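Chapter 5
Choosing a Gripper, and Living with the Choice

Every catalogue of grippers has the same photograph in it. A pair of steel jaws is holding an egg. The egg is unbroken, the background is white, and the reader is meant to conclude that a device which can hold an egg can hold anything. I have spent eleven years buying equipment on the strength of that egg, and I have yet to be asked to automate a breakfast.

What people do ask for is harder to photograph. They want a cap picked up from a bed. They want a shoe moved, or a towel, or a packet of something that folds when it is squeezed. None of these has a datasheet. A towel has no centre of mass worth speaking of until it has been lifted, and by then it has a different one.

This chapter is concerned with how to compare two or more grippers when the things to be gripped are of this awkward household sort. Chapter 4 dealt with force, stroke and payload, and you will need those figures to hand. You will also need to distrust them a little. Payload in particular is measured by people who have chosen the load.

5.1 Start with the fingers, leave the arm alone

The usual mistake is to bolt each candidate gripper to an arm and run the whole system. Students like this because arms are impressive. The trouble comes when the trial fails and there are five possible culprits, of which the gripper is one. Was it the controller? The camera mounting? Did the arm arrive late, or at an angle? Radka Bošković, who taught the laboratory course from which most of this chapter is taken, once lost the whole of July to a fault that everyone blamed on the grip pads and that lived in a cable.

A hand-held gripper gets round this. You hold the tool yourself, with the camera fixed to it, and carry it to the objects. Your own arm does the reaching - it is well tested and comes with the operator - so whatever goes wrong at the jaws can be laid mostly at the jaws' door. The recording then shows you the grasp from the tool's side, and that is a less flattering view than the one from across the room.
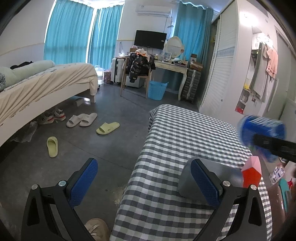
Figure 5.1 Hand-held gripper with blue textured pads, open over a checkered sheet in a furnished bedroom.

Note how much of the lower part of the view belongs to the fingers. A camera mounted on the tool will always show you a good deal of tool. If you move it back to see more of the room, you lose sight of the pads at the moment of contact, and the moment of contact is what you came for. We return to this bargain in section 5.4, without settling it.

Note also the surroundings. A bench trial would have had a grey mat and a wooden block. A bedroom has curtains with light coming through them, slides on the floor and a jacket over a chair, and a gripper that does well among such things has told you something that the block could not.

5.2 Pads

Two of the tools used in the course exercises, the Skernel and the Leka, have fingers of much the same shape and differ chiefly in their pads. It would be reasonable to suppose that the difference was minor. Todor Matić supposed so in the first edition, at some length, and has kindly let me remove the passage.

A textured pad does well on cloth and on card. On thin plastic film it does well until it doesn't, and the change from one to the other can happen within a single afternoon if the pads have picked up lint. Clean them before each set of trials, and write down that you did so. Half the disagreements between groups in our laboratory have been settled by a damp cloth.

The screws holding the finger assembly also deserve a look. They loosen. A finger that has shifted slightly will still close, and will go on producing results that are perfectly consistent and quite wrong.

Before reading on, do Exercise 5.1. You will need a hand-held gripper, a bed or a sofa, and 11 objects that you did not choose yourself. Ask somebody unsympathetic to choose them.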